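Section 5: Setting Up the Bathroom Chores

Before you begin

Welcome back, and well done for getting this far. If you've followed the earlier sections in order, your Wubshet arm is bolted to its mount, the emergency stop has been tested, and the Disoton planning software is talking to the controller. Section 5 is where you teach the arm its first proper household chores. We've chosen the bathroom because it's a small room where most things stay put, and because it's the room people ask us about more than any other.

We should have a frank word about expectations first. People ring the Ziltavley help line asking whether the arm can clean the bathroom yet, and the answer is that it can do parts of it, slowly, with you nearby. It's quite good at reaching for a thing it has been shown and putting it in a place it has been shown. It is a good deal weaker at deciding which things need doing, and weaker again at anything involving scrubbing pressure, wet cloths or a cupboard door that sticks. Please read this whole section before you power up, even if you're the sort of person who usually doesn't (we're that sort ourselves, so we do understand).

You will need:

The Wubshet arm with the two-finger gripper fitted
The Pusen pendant, fully charged
A computer running Disoton, with the bathroom scene pack installed
A tape measure
A clear afternoon, or a couple of evenings if you have children about

5.1 Rehearse in simulation

Every chore in this section is rehearsed in Disoton before the real arm moves. A rehearsal costs you nothing but a bit of time, and a cracked cistern costs a good deal more.

1. Open Disoton and choose New Rehearsal.

2. Select Bathroom from the scene list. The first load can be slow on an older computer, so go and put the kettle on.

3. Set Clutter to High. You'll be tempted by Low, and your success rate will look marvellous if you use it, but it won't tell you much about a room people live in.

4. Set Speed to 9 per cent. You can raise it later on.

5. Press Run and watch the whole rehearsal through at least once with your hands off the pendant. 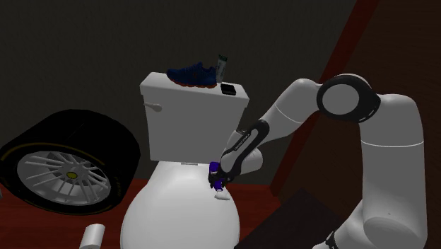 Clutter is the setting that teaches the most, so let's spend a little time on it. When it's on High, Disoton scatters objects through the scene without much regard for good housekeeping, and the planner has to find its way among them. In a rehearsal like this one, with the gripper down at the front of the bowl, the tank lid is holding a navy sneaker on its side, a small bottle and a flat black object like a phone or a remote, and there's a great big wheel and tire on the floor as well. You may never keep a wheel beside your toilet, though one of our testers in Thunder Bay tells us she stores her winter set in the downstairs powder room until December. Whatever you keep in yours, the planner needs practice at going around it, and a path that brushes a shoe in rehearsal is a path that could send a real bottle to the floor.

6. When the rehearsal ends, open the Contacts tab. Each touch is listed with the name of the object and the part of the arm involved.

7. Look for any contact that names the forearm or the wrist. Fingers are meant to touch things. Forearms are not.

8. If you find one, choose Replan and run the rehearsal again with the objects left where they are.

9. Once you have a run with no forearm or wrist contacts, choose Shuffle and repeat. We recommend 300 shuffled rehearsals before moving on. They'll run overnight quite happily with the display turned off.

Note: Disoton draws every surface as rigid. Real toilet paper squashes, real seats wobble, and real towels do whatever they please. Treat a clean set of rehearsals as permission to try the chore in your own bathroom, and expect to do more tuning once you get there.

5.2 Measure your own bathroom

1. Measure the height of the bowl rim from the floor and enter it under Fixtures.

2. Measure the tank lid: width, depth and height from the floor. The lid is usually a little wider than the tank, and it's the overhang that catches people out.

3. Mark which side the flush lever is on. If yours has a push button on top, choose Button and skip the side.

4. Measure the distance from the arm's base to the nearest wall, then measure it again. Marek Bednárik, who wrote most of the mounting instructions in Section 2, asks that you do this with the door closed and then with it open.

5. Save the room under a name you'll recognize.

Caution: If the gap between the bowl and the wall is narrower than the gripper at full opening, do not enable any chore on that side. The software will warn you, but it relies on the measurements you've given it.

5.3 First chore: picking up from the floor

We start here because dropped things are forgiving. If the arm fumbles a toilet roll, you've lost nothing.

1. Move children and pets out of the room and close the door behind you. Keep the pendant in your hand.

2. Place one dry, full toilet roll on the floor, well clear of the bowl.

3. On the pendant, choose Chores, then Pick Up, then Soft Object.

4. Hold the green enable key. The arm moves only while you're holding it, and stops when you let go.

5. Watch the gripper close. If it squashes the roll badly, lower Grip Force by one step and try again.

6. Repeat until you have five good pickups in a row, then try the roll in a new spot.

Caution: Never ask the arm to pick up glass, razors, or anything with a cord still plugged in.

5.4 Second chore: clearing the tank lid

This one is harder, and you should allow yourself some patience. Objects on a lid sit close together, at a height where a knock will send them into the bowl.

1. Close the toilet lid. Please do this every time.

2. Begin with a single unbreakable object and nothing beside it.

3. Choose Pick Up, then From Shelf, and touch the object on the pendant's screen.

4. Approach from above if your ceiling and cabinets allow it. A sideways approach is available under Advanced, but it needs more room than you'd think.

5. Add a second object only when the first is going smoothly.

Note: Tall, narrow bottles are the most common cause of calls to the help line. If one keeps tipping, lower Approach Speed before you touch Grip Force.

5.5 Chores not yet supported

Wiping the seat, brushing the bowl and changing the roll on its holder all appear in the menu in grey. We're working on all three. Brushing is the furthest along, and in our own test bathroom the arm does a fair job of the front of the bowl and a poor one under the rim. You'll still want to keep your own brush handy.

When you've finished for the day, send the arm to Park, wait for the amber light, and wipe the gripper fingers with a damp cloth and mild soap. Do not use bleach on them. Section 6 covers the laundry hamper.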